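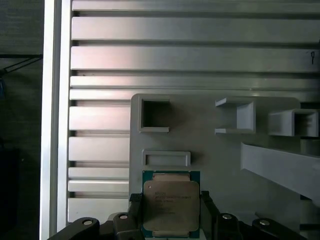
Vertical fixture plate, CPU handling, wrist camera - alignment drift

Shared workshop builds > Arms and grippers

hgtyagi
Posted 26/07/2026

Continuing from the old thread, which got locked when the board moved.

State of the build: the arm is on the bench at the Prederness workshop, parallel gripper with two black fingers, wrist camera looking out past the fingertips. The fixture plate now stands upright in front of the slotted extrusion panel instead of lying on the bench. Holders are modeled as part of the plate. The shallow rectangular slot is the one giving me trouble.

The task is to bring a dead server processor up to the slot from underneath, line it up, seat it, release, back off, then pick it again. Last night's run was 16 cycles. 3 failed, all the same way: the top edge of the chip touches the lower rim of the slot, the chip rotates slightly between the fingers, and from there the pose is wrong and the motion planner carries on as if it were right.

Things I have already checked:

Gripper homing. Repeats fine.
Plate screws. Tight.
Hand-eye calibration. Redone twice, same answer both times.
Chip position in the fingers before approach. Looks centered in the wrist view on every cycle, failed ones included.

Controller is the Murkerero board, firmware build 2589. Looking for ideas on the contact phase before I start reprinting things.

gough_n

What closing force are you using, and where on the chip do the fingers land? If you grip on the substrate only, you are holding a thin edge with a heavy metal lid sitting proud of it. Any push on the top edge becomes a moment about the grip line. The textured finger faces help with sliding but do very little for rotation if the contact patch is short.

hgtyagi

Force is set low, second step up from the minimum. Fingers land on the left and right edges. I can go higher, but I was trying to keep the load off the substrate.

caradog.g

It's a dead chip. Squeeze it.

gough_n

It's dead now. The point of the exercise is presumably to handle live ones at some stage, and a grip force tuned on scrap is a number you will forget to change back.

caradog.g

Then write it in the config with a comment. You can't debug a contact problem with a grip that slips, because you never know which of the two you are looking at. Raise the force until rotation stops, fix the approach, then bring the force back down and see where it starts failing again. Two separate tests.

hgtyagi

Fair. I will do it in that order.

mprosser

I would look at the plate first. You have a printed part standing vertically, fastened to extrusion, with features sticking out toward the robot. Push on it anywhere away from the screws and it flexes. On our Prodcombe fixture we could see the deflection with a dial indicator from finger pressure alone. When the chip touches the rim, the plate moves, the chip catches, the plate comes back. That would give you a rotation with everything else measuring fine.

Also the long bar that sticks out toward the arm on the right side. What is it doing there? If the wrist grazes it on approach you have your disturbance right there.

hgtyagi

The bar is for a different part of the task (hanging things on it). Clearance to the wrist is fine in simulation. I have not checked it on the real thing at slow speed. Will do that.

On flex: the plate is 5 mm thick. Is that really enough to matter?

mprosser

Depends on infill and on how far apart the screws are. Put an indicator on it and find out. It takes less time than reading replies here.

gwenllian_p

Different angle. How does the controller decide it is aligned with the slot? If it comes from the wrist camera, consider what the camera sees at the last moment. The plate and the slot walls are the same pale gray, so the rim only shows up as a soft shadow. The chip is bright metal with a colored border, so chip detection will be very good and slot detection will be poor, and your alignment error is the difference between a good number and a bad one. Log both confidences separately.

I would also mask everything outside the plate. Slotted extrusion is terrible for edge detectors. You get long parallel horizontal lines with bright streaks on them, and the slot rim is also a horizontal line.

hgtyagi

Slot position comes from a line fit, so yes, that is exposed to exactly that problem. I was masking the left side and the top but the mask is loose. Logging both from the next run.

caradog.g

Or don't use vision for the last bit at all. The plate is bolted down. Teach the slot position once, use the camera to correct for where the chip sits in the fingers, done. People keep servoing on features that don't move.

gwenllian_p

The feature doesn't move, but according to Mererid it flexes, and the arm has its own error near the plate. A taught position is fine until somebody leans on the frame, and this is a shared bench. I would keep vision and give it a proper target: two small printed markers beside the slot, matte black on white.

caradog.g

Markers I can live with. I still say teach the position and use the markers once at the start of a session.

gough_n

Whichever you choose, put a chamfer on the lower rim. A square rim meeting a square chip edge has no tolerance to speak of. If you reprint anyway, break that edge and most of this argument gets smaller. The Nguyen-Tran slot files have a lead-in you could copy the profile from.

hgtyagi

Results so far.

Indicator on the plate, just below the slot: it moves under light finger pressure and returns. More than I expected. I have added a screw on that side and it is noticeably stiffer.

Bar clearance at slow speed: no contact.

Force up two steps: no rotation in a short run, but the chip still touches the rim on approach. So the grip was hiding an alignment error, as Caradog said.

Confidence logs: chip high and flat, slot all over the place. On one cycle the line fit had locked onto a groove in the panel behind the plate.

Next is a tighter mask, markers, and a reprint with the chamfer. I am keeping vision in the loop until the chamfered plate is on. After that I will try the taught position and compare.

mprosser

Measure the plate again after the reprint. A new print is a new plate.

caradog.g

Post the config when you have the force back down. I'd like to see where it starts slipping.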